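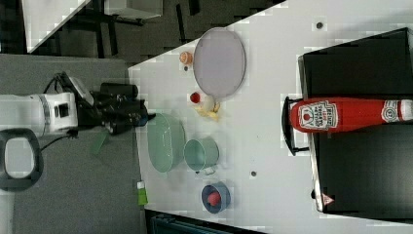

Home Kitchen Workshop Laundry Reviews Search

Counter arm on a monthly plan: tips before you sign up
23/08/2026

Had the Simau counter arm going for three weeks now. Quick notes while I still remember them. It's the monthly plan, 55 a month, mats and fingertips included, the table costs extra. Does plates, cups, bowls, small pick and place stuff. Doesn't cook.

Setup
Book 40 minutes. The leaflet says 20, no chance. Bolt down first, cables second. I did it backwards and had to undo the lot.

Route the cable with slack. Swing the arm by hand to both ends of its reach before you clip anything. Too tight and it tugs at the wrist, too loose and it drags thru the cups. 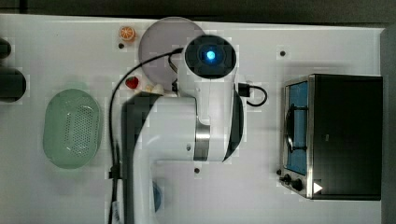 Makowska
Kitchen bench tester, Grosness Home Pages

Laying out the table
- Big flat plate at the back. Tall stuff away from the elbow. The elbow swings wider than you think.
- Leave room between things. Two fingers is enough for cups, more for bowls.
- Start on toy food. Strawberry, orange slice, whatever the kids have outgrown. Real berries later, and buy extra.
- Toaster oven off to one side, unplugged while you're teaching. Door handle facing where the arm can get at it, if you plan to try doors. I'd wait on doors.
- Cup handles: pick a direction and stick with it.

Gripping
Rims are easiest. Come in from above, slow, close on the edge of the bowl. Thin plates are a pain, slide them to the table edge first. Round slippery things roll off, so put them in a cup and move the cup.

Squeeze bottles: lay them down and it fumbles, stand them up and it's fine, mostly. Cap on tight!!

Cleaning
Damp cloth on the white parts. No spray near the joints. Fingertips get a toothbrush and dish soap, off the arm, dry them overnight. If you've got a table with bolt holes, crumbs live in them. Narrow vacuum nozzle.

Worth it?
For me, til December, then I'll see. Phone support was quick, the app isn't. Skadov does a cheaper arm with a shorter reach, fine for a single shelf, but you pay for fingertips seperately and I went thru a pair in the first week. If your counter is deep, get the Simau.

Ask about the cancel terms before you hand over a card. Mine were on the back of the delivery slip.

Shares 55 | Comments 3

Contact | Copyright Grosness Home Pages | Back to top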